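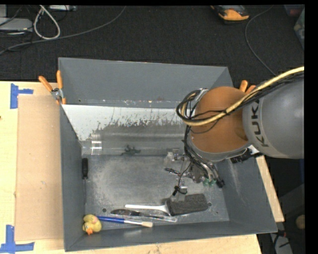 KUKA arm over a large grey bin.

1/ Monday thread on dictionary policy. Pirkance has put out its spring update and most of the coverage is a list of the funny ones. I am more interested in what was changed in the entries that were already there.

2/ The counts: 67 new headwords, 52 new senses added to existing headwords, 25 revised etymologies. The new senses get almost no attention, and they are where most of the editorial work goes.

3/ "Bin" as a verb is a fair case. The old entry had one sense, to throw away. The update splits it: (a) discard, (b) sort values into ranges, (c) grade components by measured performance. Senses b and c had been in print for decades.

4/ Why so slow? Pirkance's rule is that a technical sense needs citations from outside its own field. A statistics textbook does not count. A newspaper using it without a gloss does.

5/ Sandra Ellwood, who edited the science entries there until last May, called this the gloss test. If the writer still feels the need to explain the word, the word stays on file.

6/ Funero runs it differently. They admit on frequency alone, measured over their own corpus. It is quicker, but a word repeated in one trade magazine can get in ahead of one used thinly everywhere.

7/ You can see the effect with "ungloss", v. Funero has it. Pirkance does not. I found 8 citations in an evening and all of them were by lexicographers – hardly general use.

8/ Labels next. "Slang" has been dropped from a good number of entries and replaced with "informal". These are separate labels in the Pirkance style guide: slang marks a group, informal marks a setting. Swapping one for the other changes the claim being made.

9/ Oyelaran's paper on labelling is still the best thing to read on this. The argument is that labels age faster than definitions and should carry a review date. Sadmont tried it for up to three years and then stopped – I have not seen a reason given.

10/ One correction to a post I made last week. I said "doomscroll" was entered as a noun first. It was the verb. The noun is a run-on at the foot of the same entry, with no definition of its own.

11/ Pronunciations tomorrow, if I get through the vowel key.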